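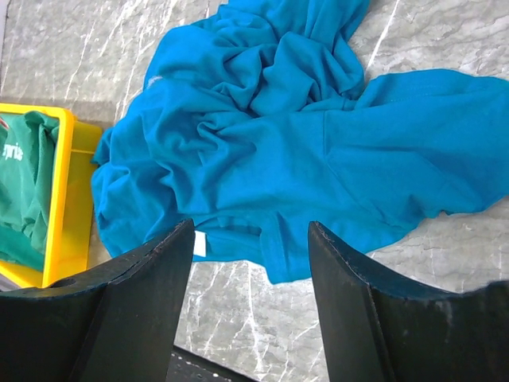 Should you fold T-shirts or hang them? Fold the knits and hang the stuff that wrinkles if you look at it funny. Knits stretch on hangers, and you end up with those little pointy bumps at the shoulders that make it look like you've got something living under there.

6/11/24

So I finally did the shirt drawer. If you've been reading for a while you know I have been threatening to do the shirt drawer since before we moved, and I kept finding better things to do, like alphabetizing the spices (twice, after the cumin incident). But this week I could not get the drawer to close, and when I pulled on it the front panel came off in my hand. It's a Stendura dresser, the tall one, and I still love it, but it was never meant to hold this much cotton.

I glued the panel back on, and while it dried I hauled the whole mess out to the kitchen. I do all my folding in there now. The bed is too low and too soft and I end up with a sore back and lumpy shirts, plus I sit down on it and then I'm reading and it's dinnertime. A hard surface at counter height is so much better! You can really press the air out with your forearm. Wipe it down first, please learn from me and the maple syrup.

Now, my method. I've tried the fancy folding board (the Hoekstra one, with the flaps) and it does work, it makes gorgeous rectangles, but it's one more big flat thing to store and it kept sliding down behind the dryer. I gave it to my sister and went back to using my hands.

What I do is start with the shirt face down and just spread it out. Don't try to be neat right away. Find the shoulders first, get those flat, then tug the hem down and the rest mostly follows. If it came out of the dryer in a knot, pick it up by the shoulder seams and give it one good snap in the air before you lay it down. My blue knit shirts are the worst for this — they come out all rolled up on themselves, and I can spend a full minute hunting for the second sleeve.

Then smooth the sleeves out. I run my palm from the shoulder seam toward the cuff, and if the cuff is curled under I flip it back with a finger. Fold one side in to the middle, lay the sleeve back down over itself, do the other side, and you've got a long strip. Fold the strip in half, hem toward the collar, stopping a little short. Then in thirds. It should stand up by itself if you set it on its edge. If it flops over it's probably a really thin shirt, and those I just roll.

Long sleeves take an extra fold and I have never found a way to do it that I'm proud of. I zigzag them. If you have a better way please tell me in the comments, I mean it.

About fuzz. Blue and black shirts pick up every bit of pale fluff in the load, and folding is when I notice. I keep a lint roller right there with me and hit the spots as I go, so I don't find them later at work under those awful lights. The Kornness roller sheets tear off cleaner than the grocery store kind, which always leave me peeling at a corner with my thumbnail. Masking tape wrapped around your hand works in a pinch. And wash your towels by themselves! I know this, I've known this for years, and I still toss one in to fill up the load.

I sorted into bins as I went, one for keep and one for donate, and anything I couldn't decide on went over the back of a chair. In the end I had 11 shirts to donate, including a Flonari half marathon shirt from a race I signed up for and then slept through. I felt a little bad about that one. It's a nice shirt!

The whole thing took almost 2 hours, with a break for coffee and a phone call. The drawer slides like a dream now and I can see every single shirt from the top, standing up in rows like file folders. I opened it three times last night just to look.

Next up is the sweaters, but they can wait until it's cooler out. I'm thinking December, realistically. I have a couple with moth holes that I want to try darning first, and I bought the wrong color thread, so that's a trip back to the store.

Oh, and someone asked last time what I line my drawers with. Leftover wallpaper, cut to fit, no glue. The pattern is lemons.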